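**Zovo 2 as a paid upgrade – worth it if you only record vocals?**

**mugo_k**
I've been on the first version of Zovo since March. I use it for recording my own singing over backing tracks, two or three layers at most. The new version is out as a separate app, so existing owners pay again, minus a 30 percent discount if you buy before the end of the month. The feature list is mostly about MIDI and the step sequencer. Has anyone here bought it who mainly does vocals? Does the take manager work any better?

**ltemba**
Bought it the first day. The take manager is better. You can color takes, rename them in place, and swipe between them without stopping playback. Comping still only snaps to the grid unless you hold Option, same as before. If you do three layers you probably won't notice much else.

**Putholm**
I would wait. My sessions from version 1 opened with all the bus sends set to zero. Support told me it's a known problem and a fix is coming, no date given.

**ltemba**
Mine opened fine, sends included. Were those sessions saved with the Cludilar reverb on the bus?

**Putholm**
Yes, every one of them. I use it on everything.

**ltemba**
Then that's probably it. Cludilar changed its plugin ID in the last update and Zovo doesn't map the old one. Roll the reverb back one version, open the session, save it under a new name, then update again.

**Putholm**
Will try tonight. Still think a paid upgrade should open the old files without that.

**a_obura**
Disagree a bit with "wait." The price goes up when the discount ends and the fix will be free for owners anyway. Buy now, keep version 1 installed, use whichever one works. They sit side by side and keep separate preferences.

One thing to check first is your machine. Version 2 runs the pitch display live during recording, and on my old desktop I got dropouts at a buffer of 128. I went to 256 and they stopped, but then monitoring felt late. I ended up changing the processor.

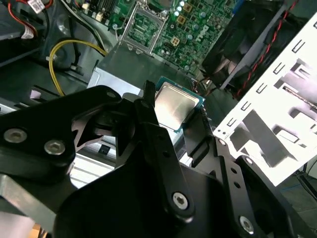
*Processor over the open case.*

After that I could go back down to 128 with 12 tracks and the pitch display on. You can also just turn the display off under View, and then the old machine was OK too.

**mugo_k**
Thanks, I didn't know it could be turned off. I monitor directly from the interface, so a bigger buffer wouldn't bother me either.

**nyanda**
Direct monitoring solves it, yes. But if you monitor direct, you don't hear the new vocal chain while singing, and that chain is the main reason I'd pay for this upgrade. The compressor in it is much smoother than the old one.

**ltemba**
I find it too dark. I put the old compressor back in after a week.

**nyanda**
Did you turn off the "Warm" switch? It's on by default and hidden behind the small arrow.

**ltemba**
No. I'll look.

**Putholm**
Update on the sends: rolling back the reverb worked for two sessions. A third one crashes on load, and that one has a Mrema delay in it as well. I've sent the crash report to support.

**a_obura**
Try opening it with plugins disabled (hold Shift while it loads), then enable them one at a time.

**mugo_k**
I don't use either of those plugins, so I'll take the discount and keep version 1 around. Will post back once I've done a full song in it.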